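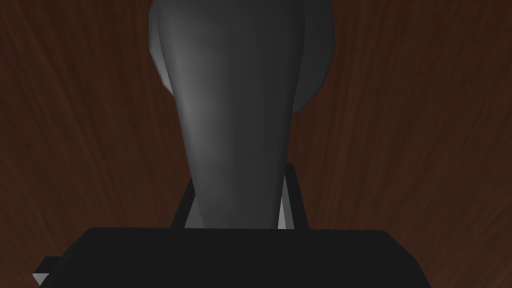
*Vol. 3, p. 46*

**Demonstration gathering** is the stage of robot learning in which examples of a task are produced, recorded and sorted before a control program is trained on them. Each example, called a *demonstration* or *episode*, pairs what the robot's cameras show with the motions commanded at the same moment. The term covers work on physical machines and work in simulation, where the room, the robot and the objects are all drawn by a computer.

## Background

Early collections were made by guiding an arm by hand through a motion and storing the joint positions. The method suited fixed stations, but it gave poor results in homes, where a machine must move between rooms and deal with objects that are never in quite the same place. Simulated collection came into wider use as rendering improved. A simulated room can be reset at once, and the exact position of every object is known to the program.

## Sources of examples

Demonstrations in simulation come from two main sources. In the first, an operator steers the robot with hand controllers and sees only what the robot's cameras would see. In the second, a planner with full knowledge of the room computes the motion, and the learning system is later given the camera views alone. Mixed sets are common.

The Pikeck collection is of the mixed kind. It was assembled under Sabina Vávra in the simulated rooms of the Ciseo package and holds 3000 episodes, of which 985 were steered by operators. The rest were computed. Its tasks include grasping, carrying and passing through doorways, with views taken both close to the gripper and from higher on the robot.

## Viewpoints

A camera placed near the gripper shows the contact between fingers and object in detail but little of the room. A large object may fill most of such a view, leaving only the surface behind it to either side. A camera mounted higher gives a wider view, though the robot's own body and arms often cover part of the floor. Most collections keep both and stamp them with a common clock.
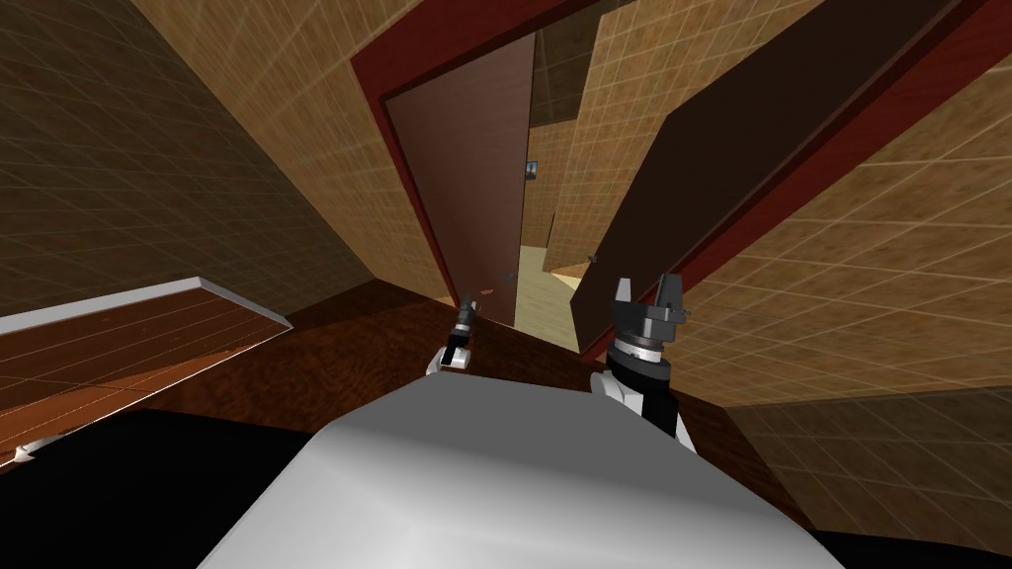

*Simulated doorway, with both grippers and part of the robot's white body in view.*

Doorways are treated as a separate class of task in several collections. The door may stand at any angle, the passage may be narrow, and an arm held too wide can strike the frame. Strongly tilted views are kept in the Pikeck set, on the ground that a trained system will meet them in use.

## Sorting and labeling

Episodes are checked before release. Under the Nijs scheme, each one is marked as complete, partial or failed, and the start and end of every grasp are noted. Failed episodes are stored separately – some training methods make use of them. Episodes shorter than 30 frames are dropped.

## Limits

Simulated surfaces and contacts differ from real ones. Plain, untextured objects in particular give a learning system little to go on when it later meets printed packaging or worn surfaces. Collectors vary the lighting, colors and object shapes between episodes to reduce the effect, a practice known as *randomization*. Physical demonstrations are often added at the end of training for the same purpose.

## See also

- Firance format
- Imitation learning
- Teleoperation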